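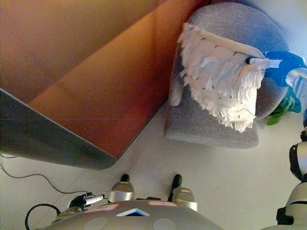
Print this page
E-mail this page

Notebook, gripper comparison, May
Entry by T. Cordeiro, afternoon

Continued from the morning page. Today is the second set with the two finger types, and I try to write everything before I forget it, also for the colleagues who will take over the bench next month.

The question is still the same: do we keep the short black fingers from Clusteo, or do we change to the Flunlow ones with the soft pad, for household objects. The morning set was only rigid things (marker, spoon, bottle cap). The afternoon set is mop, cloths, and again the marker as reference object.

Settings. Left gripper: Clusteo fingers, force limit 300 in controller units. Right gripper: Flunlow fingers, same limit to begin. Closing speed 64 on both sides. Head camera tilted down, same angle as in the morning. I did not touch the wrist calibration. The controller is the Vamasex box with the old firmware, because with the new one the logs have a different time format and I did not want to mix them in one comparison.

Marker, left hand. It holds well when the fingers close in the middle of the barrel. When I take it near the cap it turns slowly during the arm motion, and at the end it points somewhere else than at the start. I measured this turn on two trials only, so I don't write a number. With limit 500 it does not turn, but the fingers bend a little at the tips and I don't like it. I returned to 300.

Marker, right hand. No turning at 300. Also none at 155. This is clearly better than Clusteo, I must admit it, even if I was the one who asked to buy the Clusteo fingers.

Mop. I put it over the grey chair next to the table so that the handle comes out to the right side and the arm can reach it. First I wanted to pick it from the floor, but then the wrist comes too low and the elbow goes near its limit. From the chair the reach is comfortable. The blue part of the handle is the natural place to grasp. The fringe is a different story. The strands go between the fingers and the gripper reports "object held" when it has only a few of them. Then it lifts and the mop stays on the chair. The detection looks only at motor current and finger opening, so for loose cotton it has no chance. Both finger types have this problem. With the soft pad it is perhaps a little worse, the strands stick to the pad and don't fall when it opens.

Cloth. Good results with the right hand if it is crumpled, bad if it is flat. For flat cloth the fingers slide on the surface and close on nothing. I tried to come at an angle instead of straight down and it was better, but I must change the approach by hand each time. The planner always wants to come straight from above. To ask: is there a parameter for this, or do we need to write our own approach pose?

Note on the camera. The table top reflects the ceiling light in a long stripe, and the depth has holes there. For objects on the chair there is no problem, the fabric gives nice depth. The white fringe is also fine. The end of the handle, after the blue part, is pale and lets light pass, and in depth it almost disappears. The software believes the handle is shorter than it is. This matters when the right arm moves beside the chair, the collision model does not include the missing piece. I added a box by hand in the scene file, name "handle_extra". Please don't delete it.

Note on the cables. The thin black one goes under the corner of the table and the thick one makes a loop near the base, on the left. With the base fixed I leave them. Before somebody enables base motion they must be moved and taped.

Mistake of today: for one block of trials I had the left and right log folders exchanged. I noticed it from the force curves. I renamed them and wrote a readme inside. The values in the table of the shared sheet are already the corrected ones.

What I think at this moment: Flunlow for the right hand, stay with Clusteo on the left until we have tried them with thin objects like paper and keys. I have no data for those and don't want to guess.

To do
- repeat cloth, flat, with the angled approach, both hands
- marker near the cap at limit 400, left hand only
- find something matte to cover the table
- write to Flunlow about cleaning of the pads, cotton fibers stay on them
- check if "object held" can use the wrist force sensor too

Stopped at 17:40. Arms parked, brakes on, controller off.

Print | E-mail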